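Setting up the Sondgate wrist camera kit in simulation

Before you bolt the Sondgate wrist camera kit to a real arm, it is worth running it in the simulator that comes with it. The download is free with the kit, and the steps below take you from a fresh install to a first grasp test on a round table. I did all of this on a mid-range desktop with a four-year-old graphics card. A laptop will do the job too, but the shadows will slow it down.

The kit is sold by Echeverría in two versions. The basic one has the camera, the mount and a cable. The full one adds the gripper plate and a license for the scene editor. This page covers the full version. Most of it applies to the basic one as well, except for the part on saving scenes.

What you need

A computer with 14 GB of free disk space
The license card from the box
The mount sheet for your gripper (a folded page in the bag with the screws)
A mouse with a wheel

Step 1: Install and sign in

Run the installer and accept the default folder. If you pick a folder with a space in its name, the table models will not load and you will get a gray floor with nothing on it. Support knows about this one.

Start the program and type in the number from the license card. The letters are all capitals. Leave out the hyphens.

The first start builds a cache of surface textures. On my machine that took 14 minutes, and the progress bar sat at the same spot for most of it. Let it run. If you close the window partway through, delete the cache folder by hand before you try again.

Step 2: Load the arm and the gripper

Go to Robots, then Add, and pick your arm from the list. If yours is missing, choose the closest one with the same number of joints. You can change the link lengths later under Dimensions.

Add the gripper next. It snaps to the end of the arm, but the default rotation is a quarter turn off for most plates. Open the mount sheet, find the line marked Offset, and copy the rotation value into the Z box. Press Enter after typing. Clicking away from the box throws out the number without a warning.

Open and close the gripper with the slider on the right. Both fingers should move the same distance. If only one moves, the mirror box is off.

Step 3: Place the camera

Right-click the gripper and choose Attach camera. The camera goes where the real mount would hold it, looking along the fingers. You have two lens settings:

Narrow gives a normal rectangular view.
Wide gives a circular view with black corners.

The real camera in the full kit has the wide lens, so use Wide. Narrow is there for people who have swapped in their own camera. If you train or tune anything on Narrow and then move to the real wide lens, the positions near the rim will be wrong and you will have to start over.

Set the distance between the lens and the fingertips to 125 mm. This is the figure on the mount sheet for the standard plate. The long plate has its own line further down the sheet.

Step 4: Build the table

Under Scene, choose Table, then Round. Type 620 in the height box (millimeters) or measure your own bench and use that. White is the default surface and I left it alone. The Grain slider adds a fine speckle to the surface. I keep it on, low, because a perfectly flat white gives a matching routine very little to work with.

Now add a few objects from the Parts folder. Start with one that has a simple shape and one that doesn't. A cylinder is a good first target. For the second, use something long and dark with parts sticking out, so you can check how the view handles an awkward outline. Lay both flat. Objects dropped from a height will bounce and can roll off the table, and the program does not bring them back.

Step 5: Set the lights

This is where I spent the most time. The default scene has more than one light, and each one throws its own shadow of the arm. With the camera on the wrist, those shadows land right where you are trying to work.

For a first test you can turn Shadows off. You will get a clean view and a fast frame rate. Turn them back on before you trust any result. The grasp finder in the kit works from edges, and the edge of a strong shadow looks a lot like the edge of an object.

If the finder keeps picking a shadow, try these in order:

Raise the Ambient value by small amounts.
Move the main light so the arm is not between it and the table.
Set Minimum contrast to 30.
Turn off the second light.

Do one at a time and run the finder after each. On my setup the second change did most of the work, and the contrast setting cleaned up the rest – but that depends on where your arm stands.

Step 6: Move in and run a grasp

Open the Jog panel and bring the gripper over the cylinder. Use the slow speed. Line up the gap between the fingers with the middle of the cylinder, then lower the arm in short moves. With the wide lens, things near the center look bigger as you get close, and it is easy to think you are lower than you are. Check the height readout in the corner of the Jog panel before each move.

When the cylinder sits close to the gripper in the wrist view, stop there and press Capture. With the lights still at their defaults, you can expect the gray shadows to cover a good part of the white table around the parts. 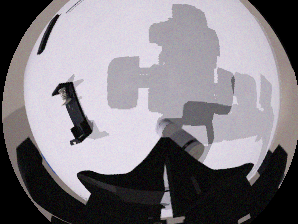
Bautista Figueroa wrote in to say that he skips the default lights completely and loads the Overcast preset before adding any parts. With it, he says, the finder stopped mistaking shadow edges for objects, though dark parts lost some of their detail and he had to lower the contrast setting again. He uses the long plate, so his numbers will differ from the ones on this page.

I tried Overcast after reading that. It is a fair choice for a first run. I would still go back to the harder lights before moving to the real arm if your shop has bare lamps overhead.

Step 7: Save the scene

Choose File, then Save scene as. Save under a new name each time you change the lights. The program keeps no history, and Undo does not cover light settings.

The saved file holds the arm, the gripper, the camera offset, the table and the parts. It does not hold the finder settings. Export those from the Finder tab and keep the two files together.

Problems I ran into

The view is upside down. The camera was attached before the gripper was rotated. Remove the camera, fix the rotation, attach it again.

The fingers pass through the part. Collision is off by default for anything in the Parts folder. Select the part and tick Solid.

The view freezes when the arm moves. Lower the shadow quality one step. If that does not help, update the graphics driver.

The manual has a longer list at the back, but it was written for the previous release and some of the menu names have changed. The Treltham update in December moved the Finder tab from the left side to the top, so if you are following older notes, look there first.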